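Becher gehören an den Haken: Plädoyer für ein unterschätztes Abtropfgestell

16.03.2026

Über Geschirrabtropfer wird selten gestritten. Man kauft einen, stellt ihn neben die Spüle und ersetzt ihn, wenn sich der erste Rost zeigt. Die Bauform wird dabei kaum geprüft, obwohl sie darüber entscheidet, wie viel Fläche verloren geht und in welchem Zustand ein Becher wieder in den Schrank kommt. Ich halte das Gestell mit einzelnen Haken für die bessere Lösung, sofern überwiegend Becher und Tassen gespült werden. Für gemischtes Geschirr gilt das nur eingeschränkt, dazu weiter unten.

Das Problem der stehenden Trocknung

Ein Becher, der kopfüber auf einem Tuch oder einer glatten Matte steht, schließt mit dem Rand ein Luftvolumen ein. Die Feuchtigkeit im Inneren kann nur durch den Spalt zwischen Rand und Unterlage entweichen, und dieser Spalt ist bei einem sauber gefertigten Becher nahezu null. Bei Keramik hilft die Restwärme des Spülwassers ein Stück weit. Kunststoff speichert deutlich weniger Wärme und hat zudem eine Oberfläche, auf der Wasser eher in Tropfen stehen bleibt. Wer Kunststoffbecher nach dem Abendessen umdreht und am Morgen anhebt, findet häufig einen feuchten Ring auf der Unterlage.

In unserer Teeküche im Haus Inholm habe ich im Dezember mit einer einfachen Gegenüberstellung begonnen. Gleiche Becher, gleiches Spülwasser, ein Teil auf dem Tuch, ein Teil am Gestell. Nach 9 Stunden waren die Becher auf dem Tuch innen noch klamm, die aufgehängten trocken. Das ist kein Laborversuch, und die Raumfeuchte wurde nicht erfasst. Für die Entscheidung, was neben der Spüle steht, genügt es mir.

Anforderungen an die Bauform

Ein brauchbares Becher-Gestell muss nach meiner Auffassung zwei Bedingungen erfüllen. Die Haken müssen so weit auseinanderliegen, dass sich benachbarte Becher nicht berühren, und der Rahmen muss auch dann stehen bleiben, wenn nur eine Seite belegt ist. Die erste Bedingung wird von vielen Modellen verfehlt. Die Produktbilder zeigen schmale Espressotassen, im Alltag hängt dort ein breiter Becher und drückt gegen den nächsten. An der Kontaktstelle sammelt sich Wasser, womit der Vorteil der Aufhängung zum Teil wieder verloren ist.

Sinnvoll ist eine Anordnung in zwei Reihen mit je drei Haken, dazwischen ein Rundstab aus Holz. Die Last verteilt sich auf beide Seiten, und jede Position bleibt von außen erreichbar. 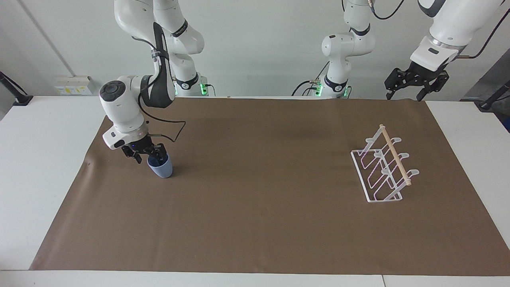
Weißer Draht, heller Holzstab, sechs Haken: auf beiden Aufnahmen unbestückt.

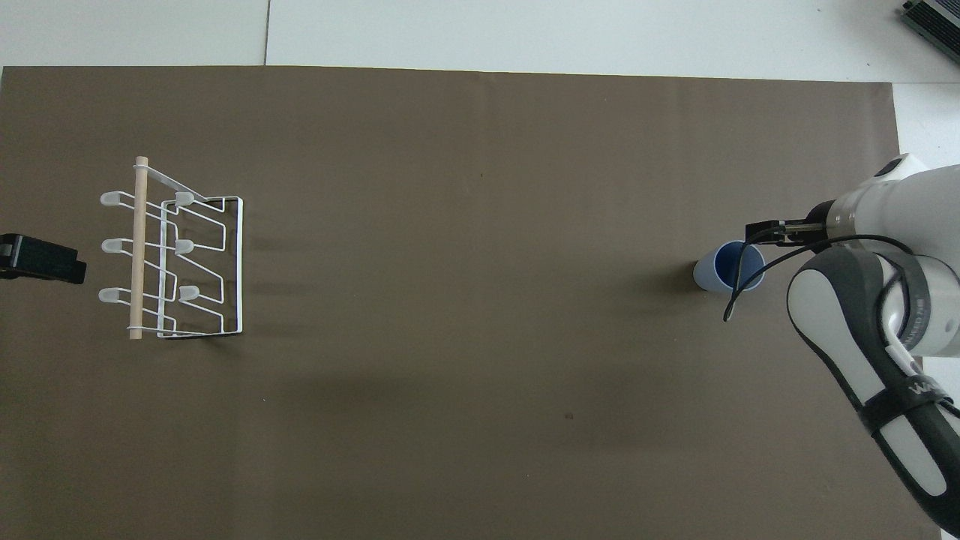

Standfläche und Belegung

Gegen das Hakengestell wird meist der Platzbedarf angeführt. Der Einwand ist berechtigt, wird aber falsch gerechnet. Verglichen wird in der Regel die Grundfläche des leeren Gestells mit der eines gefalteten Tuchs. Maßgeblich ist die Fläche im belegten Zustand. Ein ausgebreitetes Tuch mit sechs Bechern braucht neben der Spüle ebenfalls Platz, und es bleibt dort liegen, weil es selbst trocknen muss. Hinzu kommt, dass ein Drahtrahmen sich mit einer Hand versetzen lässt, auch mit Geschirr daran. Mit einem Tuch gelingt das nicht.

Schwerer wiegt ein zweiter Einwand: Teller und Besteck finden an Haken keinen Halt. Wer täglich für vier Personen kocht, kommt mit einem reinen Becher-Gestell nicht aus. Kombimodelle wie das Selance 13 ergänzen deshalb einen Tellereinsatz. Ich bin davon nicht überzeugt. Der Einsatz rückt die Haken nach außen, der Schwerpunkt wandert mit, und bei einseitiger Belegung kippt das Gestell früher. Zwei getrennte Gestelle sind in den meisten Küchen die ruhigere Lösung.

Zur Reihenfolge beim Bestücken

Zuerst die unteren Positionen belegen, danach abwechselnd links und rechts nach oben arbeiten. Schwere Keramik gehört nach unten, leichter Kunststoff darf nach oben. Abgenommen wird in umgekehrter Folge. Becher ohne Henkel lassen sich je nach Hakenform ebenfalls aufstecken, die Öffnung sollte dann schräg nach unten weisen. Steht sie waagerecht, bleibt an der tiefsten Stelle der Wandung ein Rest Wasser zurück.

Material und Pflege

Beschichteter Draht ist so lange unproblematisch, wie die Beschichtung geschlossen bleibt. Kritisch sind die Schweißpunkte und die Enden der Haken, dort reibt bei jedem Auflegen Geschirr. Ein Holzstab sollte geölt sein und gelegentlich abgewischt werden. Dauernd nasses Holz verfärbt sich, was zunächst ein optischer Mangel ist, später ein hygienischer. Die Unterlage darf saugfähig sein, muss aber gewechselt werden. Wir tauschen sie alle 2 Tage.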